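Visit to the Tredari training room, Wandodbridge
Sunday, February 14, 2021

Our group went to Wandodbridge to see how the people at Tredari gather examples for their two-arm system. We were 13 visitors, and we had to go in two groups. I was in the second one. Tane Kereama received us at the door and took us directly to the glassware table.

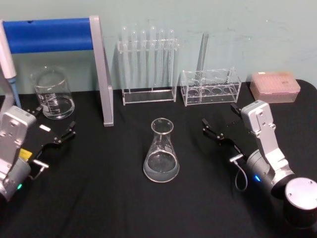
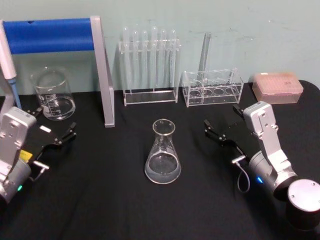
The glassware table, with one gripper on each side of the flask.

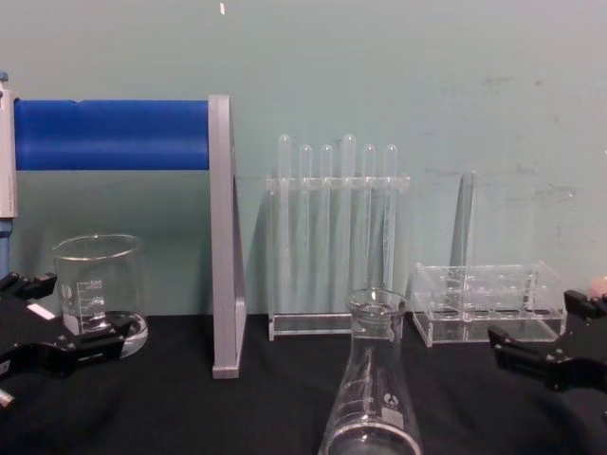
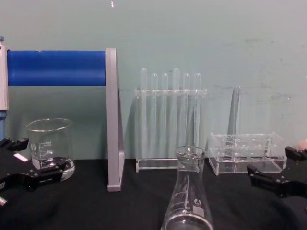

Photos: Bronwyn Pirihi

One example is called an "episode" by them. A person guides the two arms through a task from start to end, and the cameras and the joint positions are recorded together. Then the table is put back in order and the same task is done again, with small changes. Tane told us that a good day gives up to 70 episodes, but on the first days in July they were happy with much less.

I asked why glass is used, when plastic would be cheaper. He answered that clear glass is difficult for the cameras, and the system must learn it from many examples. The black cloth stays on the table for all glass tasks. Somebody from the first group wanted to know if the failed episodes are deleted. They are kept, with a mark, and a part of them is used later for training.

The labeling is done in the next room with a program named Grutanetti. Each episode receives a short sentence and a grade. We tried to grade some of them ourselves, and I was too strict according to the operator. The set for this table had 254 episodes at the time of our visit.

Tea was served at the Weerasinghe building on the other side of the yard. The stairs there are steep, so please plan time for this if you go.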